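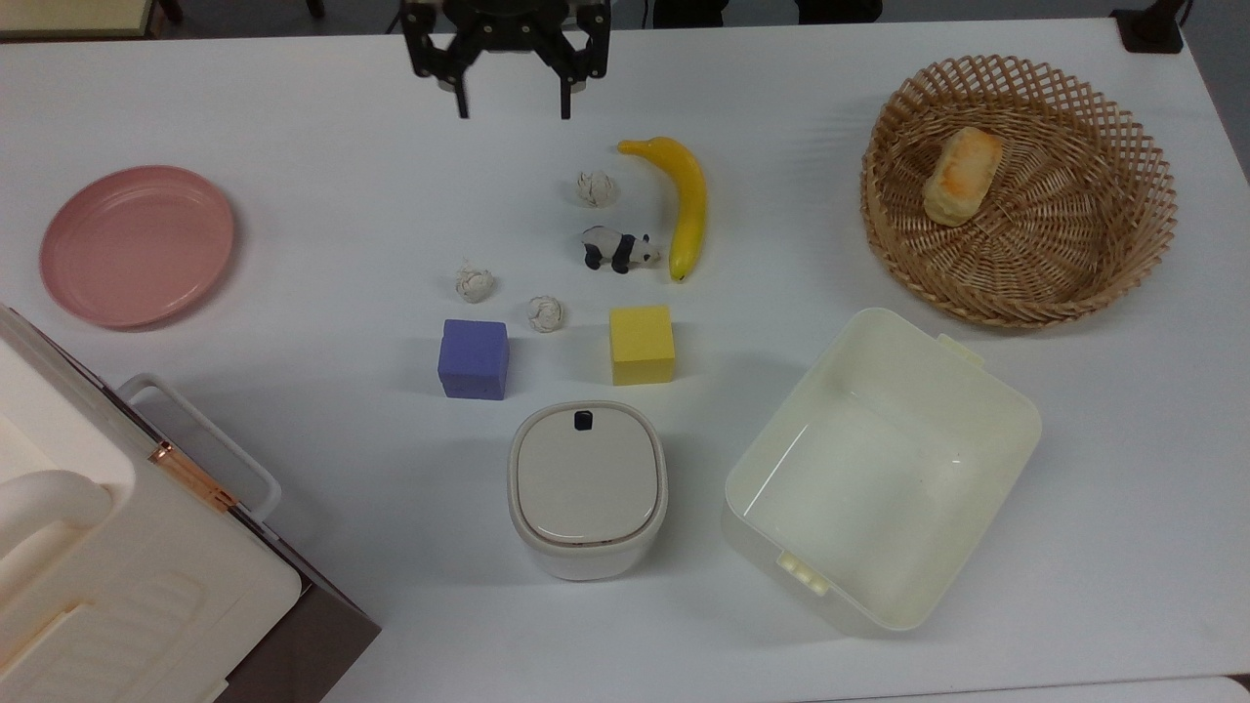
Meeting Records > Handling Trials

Minutes of the Working Group on Household and Shop-Floor Handling

Held at Butbridge, upstairs meeting room, July
Chair: Raghavendra Kotian
Present: the chair; test engineer and controls engineer (Triketti); site lead (Butbridge); operations manager and shift supervisor (Tomar); secretary
Apologies: safety adviser, who had sent written comments (see item 5)

1. Minutes of the previous meeting

Accepted with one correction. Under the item on shelf facing, "the arm was unable to grip the carton" should read "the arm was not permitted to grip the carton," the force limit having been set below the value needed. The controls engineer asked that this be recorded, as the earlier wording had been quoted in a Tomar internal note as a hardware limit.

2. Matters arising

2.1 Spare fingertips. Received and fitted. Wear on the old pair was uneven, with the greater loss on the inner face of the right fingertip. The test engineer attributed this to the wrist being calibrated with a small roll offset. Recalibration done. The offset is to be checked at the start of each test block.

2.2 Access to the store at Tomar. Still open. The operations manager reported that the back aisle can be made available outside trading hours but that the floor sockets there are on the same circuit as the chillers. Site lead to visit and report.

2.3 Name of the task set. The household set is to be called Itum in all papers from now on. "Kitchen set" and "table set" are both withdrawn.

3. Table clearing: report on the Itum trials

3.1 The test engineer presented results for the single-object part of the task set. The gripper was given one named object and one named destination per attempt. Of 3210 attempts, 2887 were scored complete, which comes to just under 90 percent. An attempt is complete when the object is at rest inside or on the destination and the fingers are clear of it. Disturbance of other objects was logged but not counted against the score.

3.2 The chair asked whether the figure could be given to Tomar's management as an answer to the question of whether a machine can clear a table. The test engineer said it could not. The figure answers whether the machine can pick up a thing it has been told to pick up. Clearing a table also requires deciding what is trash, what has a place and what should stay put, and it requires finishing.

3.3 Discussion of the mixed layout. The layout puts crumpled paper close to a toy panda and a toy banana, with foam cubes in front, a pink plate off to one side, and both an open plastic bin and a woven basket on the table as possible destinations. The site lead said that this was nearer to a real household surface than anything used in the spring. The controls engineer agreed as to clutter but noted that the table is white, the light is even, and everything stands on one level. A real counter has a backsplash, a wet patch and a cable across it.

3.4 White paper on a white surface. Segmentation of the paper balls is acceptable where the creases throw enough shadow and poor where they do not. The commonest fault was a grasp center placed too far toward the shaded side, so that one finger came down on top of the paper. The paper then compresses, the fingers close on part of it, and it may or may not stay in the grip during the lift. The controls engineer proposed reading finger position after closure and repeating the grasp if the gap is below a set value. Agreed for trial.

3.5 Panda figurine. The shift supervisor asked why such a small thing took so long. The test engineer explained that the figurine stands on its legs and will fall over if touched off-center, after which the planned grasp is no longer valid and the planner must start again. A person doing the same job would pick it up fallen or standing without noticing the difference. The planner at present treats these as separate objects in the library, and this was agreed to be wrong. Triketti to merge the entries.

3.6 Banana. No difficulty in isolation. When it lies next to another item, the approach has to be made across the width, and the neighboring item restricts which angles are free. The planner currently takes the highest-scoring angle and checks for collision afterward. The order should be reversed. Controls engineer to change.

3.7 Foam cubes. Reliable. The porous surface gives good friction and the material forgives a poor grasp. The chair said that foam cubes should be reported separately, as they raise the average and have no close counterpart in a kitchen or a store. Test engineer to split the table of results by object before it is circulated again.

3.8 Plate. The raised rim can be taken from the edge with one finger inside and one outside, but only if the outer finger can get low enough. On a hard table the clearance is small and the force limit trips on contact. Sliding the plate to the table edge first was discussed. The safety adviser's comments advise against any method that brings a plate past the edge. Left open.

3.9 Destinations. The operations manager asked how the machine knows that paper belongs in the bin and food in the basket. The controls engineer said that it is told. The rule is written into the task file for each session. If the basket and bin change roles between sessions, the file must be changed by hand. An attempt to infer the role of a container from what is already in it, for example toy bread in the basket, is planned, with the open question of what the machine should do when a container is empty or holds a mixture.

3.10 Lidded container. Included in the layout as an item to be left alone. The shift supervisor observed that "leave alone" is an instruction every new member of staff needs as well. The controls engineer said that the planner has no such category and that at present the container is simply missing from the list of targets. It is still used for collision checking. Agreed that a "stay" label be added and that any contact with a labeled item be scored as a fault.

3.11 Time. The chair asked for a comparison with a person. The test engineer had none under equal conditions and declined to estimate. Tomar's interest is in unattended hours, when speed matters less than whether someone must be called. Agreed that the main measure for the next block will be the number of interventions per completed table, with time reported beside it.

4. Shop-floor tasks

4.1 The operations manager listed the chores for which Tomar would consider a trial, in order of interest: returning abandoned goods to a holding bin; facing shelves; clearing packaging from the restocking bench. Floor cleaning was left out, the store already having a machine for it that does the job adequately.

4.2 Abandoned goods. Closest to the Itum work. Objects are varied but mostly rigid, and one destination is enough for a first trial. The controls engineer's concern is soft packs, where the fingers close on air inside the film and slip. The shift supervisor will put together a box of 24 items as found at closing time, unselected, and send it to Butbridge. The chair stressed "unselected." Earlier samples from all parties had contained nothing wet, torn or leaking.

4.3 Shelf facing. The gripper approaches from above in all present trials. Shelves need a horizontal approach under a low ceiling, and the wrist housing will not fit between the shelves Tomar uses. Deferred until a narrower mount has been priced.

4.4 Packaging bench. Loose film and strapping are outside the present capability and the test engineer does not expect that to change this year. Flattened cartons are too wide for the fingers unless taken by an edge. The operations manager said that this was the chore staff would most like to be rid of and asked that it stay on the list. It stays on the list.

5. Safety comments (written)

5.1 Read by the secretary. The adviser has no objection to continued table trials with the current force limit. Any rise in the limit to handle cartons needs a new assessment. The power cable at the arm mount should be given strain relief before the arm is moved to another table.

5.2 The adviser asks who stops the machine in an unattended trial. The site lead said that a remote stop exists and has been tested from the corridor but not from off site. The chair ruled that no trial is to be described as unattended until the off-site stop has been tested. Tomar concurred.

6. Statement of position

The chair asked for wording that all parties could use when asked whether machines can do these chores yet. After discussion the following was adopted:

"Under test conditions the system picks up and places single named objects with useful reliability. It does not yet clear a mixed table without supervision. No trial on a shop floor has been made."

The operations manager wanted "yet" removed as implying a date. The test engineer wanted it kept. It was kept, with the operations manager's view noted.

7. Actions

Controls engineer: repeat grasp on narrow closure (3.4); collision check before angle scoring (3.6); "stay" label (3.10)
Test engineer: merge figurine entries (3.5); results split by object (3.7); intervention log sheet (3.11)
Site lead: visit to back aisle (2.2); off-site stop test (5.2); strain relief (5.1)
Shift supervisor: box of items (4.2)
Operations manager: shelf spacing drawings to Triketti for the mount pricing (4.3)

8. Any other business

The site lead reported that the meeting room is no longer available in the mornings. The next meeting will begin at 2:30 p.m., at Butbridge, on a date to be set once the box of items has arrived.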